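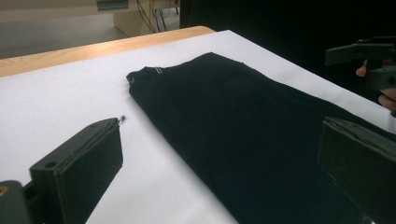
Sakadthorpe, Sunday, August 30, 2020

Okay, so I fold pants for a living. Black ones, mostly, which show every speck of lint and which I now see when I close my eyes! Fredy Cáceres trained me back when the Grumden laundry did everything with bare hands, and he could do a pair while telling you about his divorce.

Then Urrego came in with the grippers. You hold the thing, you pinch, you fold, and somewhere over in Kitesthorpe a machine learns how you did it. My first day I did 129 pairs and my thumb quit before I did.

"You're rushing the waistband," Fredy said.

"It's going to take our jobs and you're worried about the waistband?"

"If it's going to fold like me," he said, "it's going to fold right."

So I slowed down. I squared the legs, I tucked in the little corner by the label (it popped back up, it always does), and I thought about three arms on a line someplace, all of them tucking that same corner the way Fredy showed me, and no divorce story to go with it.

"Tell me the part about the boat again," I said, and reached for the next pair.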